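Podmont 导热硅脂套装使用两个月后的评测

作者:Babatunde Lawal 2022年3月19日
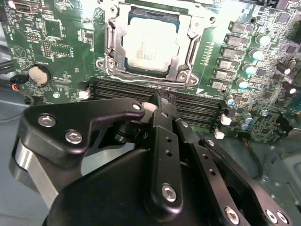 主板上的处理器与金属插座扣具

家里那台台式机用了好几年,夏天一到风扇就吵。去年冬天本来打算整机换掉,看了一圈价格又放下了,最后只换了散热膏。买的是 Podmont 的一套,里面有一支硅脂、两片塑料刮板、三包清洁湿巾和一张折页说明书,到手 169 元。一月份装好,用到现在,说说感受。

先讲包装。外盒是普通纸盒,里面用一层吸塑壳固定,硅脂针筒单独装在铝箔袋里。铝箔袋有撕口,不用剪刀。针筒的帽子是旋的,比直接拔的那种好,我以前用过一支拔帽的,放抽屉里半年,帽子自己松了,剩下的半管全干在里面。说明书有五种语言,中文部分翻译得一般,“擦拭”写成了“扫除”,但意思能看懂。图画得很小,我父亲戴着老花镜也没看清,最后是我念给他听的。

清洁湿巾是这套东西里我最满意的部分。旧硅脂已经发硬,第一张湿巾盖上去等一分钟,再擦就能成片带下来。第二张擦边角,第三张收尾。三张正好够一次用,散热器底座和处理器顶盖都算在内。湿巾味道偏重,像柑橘皮加酒精,建议开窗。擦完以后表面没有纤维残留,这一点比纸巾强很多。缺点是不能单独补购,我在店里问过,客服说暂时只随套装出售。下次再换,就得另外买酒精和无尘布。

硅脂本身是灰色,偏稠。天冷的时候挤不太动,我那天房间里没开暖气,推了好几下才出来,而且一出来就多了。后来把针筒在手心里握了一会儿,就顺了。这个情况说明书里没有写。稠的好处是不会到处流,刮板推过去留下一层比较匀的膜,边缘也收得住。喜欢在中间挤一点然后直接压散热器的人,可能会觉得它铺得慢,我两种方法都试了,最后还是用刮板。

说到刮板,两片一大一小,材质都是半透明的软塑料。大的那片太宽,在扣具围起来的范围里转不开,碰到金属边就会把硅脂带出去。小的那片合适,但是边上有一道注塑留下的毛刺,我用指甲刀的锉面磨了几下才敢用。这个价位的产品,毛刺不应该留给买家处理。我给客服发了消息,第二天回复说可以补寄一片,后来也确实寄来了,新的那片没有毛刺。

拆装的过程不算难,主要是耐心。散热器拆之前先开机跑十来分钟,让旧硅脂软一点,再关机断电。拧散热器螺丝要按对角顺序,一次只松半圈到一圈。拿下散热器时先左右轻轻转一转,不要直接往上拔。处理器不用从插座里取出来,扣具的压杆也不用动,就在原位清理顶盖表面。我第一次换硅脂是好几年前,那时候不懂,把压杆打开了,多出来一堆麻烦。风扇的插头记得装回去,我这次合上侧板才想起来,又拆了一遍。

温度方面,我没有专业设备,只看软件里的读数。换之前看网页和写文档,处理器温度常在五十多度,导出视频的时候会到八十多度。换完之后,日常降了几度,导出视频时最高的读数停在七十多度。这里面有多少是硅脂的功劳,有多少是顺手清了灰的功劳,我分不出来。散热器鳍片里那层灰相当厚,用吹气球吹了很久。所以别的网友说降了十几度,我不怀疑,但我这里没有那么多。

噪音的变化比温度更明显。原来晚上在旁边看书,能听见风扇一阵一阵地提速,现在基本是一个平稳的声音。我爱人不关心电脑,她先注意到的,问我是不是把机器关了。

再拿以前用过的两种做个比较。Nedimura 的那支更稀,好挤,也更便宜,单支不带任何配件。涂的时候很省事,但量不好控制,容易从边上溢出来。我用它大概一年以后温度又慢慢上去了,也可能跟天气有关。Asach 的那种是罐装,配一把小刷子,适合一次处理好几台机器的人,家里只有一台电脑的话,一罐开封后放着也是浪费。如果手边已经有酒精和无尘布,买 Nedimura 单支就够用。如果什么都没有,想一次备齐,Podmont 这套省得到处凑单。

购买渠道我选的是 Omoregie 网店,下单时页面上有 1532 条评价,好评居多,差评主要集中在两点:一是冬天难挤,二是刮板毛刺,跟我遇到的一样。发货不慢,三天到。盒子一角压瘪了,里面没事。发票是电子版,下载链接藏得比较深,在订单详情最下面。

存放也说一句。针筒用完以后我把口上的硅脂擦干净,旋紧帽子,头朝下立在笔筒里。上周帮邻居换他那台旧机器,拿出来还能用,最前面一小段稍微发干,挤掉就好了。一支的量,给普通台式机用,我估计能涂五六次,邻居那次用完还剩大半支。湿巾已经没有了,那次用的是药店买的酒精,效果也可以,只是擦得久一些。

有几个地方希望厂家改。说明书的图放大一点,加一句低温时先把针筒焐热。湿巾单独卖。大刮板可以取消,换成两片小的。铝箔袋撕开以后没法再封口,做成带拉链的会更好,现在我是用密封袋另装的。

优点:湿巾好用,硅脂不流淌,旋帽密封可靠,售后回复快。
缺点:天冷时偏稠,小刮板有毛刺,大刮板用不上,湿巾不能补购,价格比单支高出不少。

打分的话,硅脂给四星,湿巾给五星,刮板给两星,整体四星。夏天还没到,高温天的表现现在不好说,等七八月份用过,我再回来补充读数。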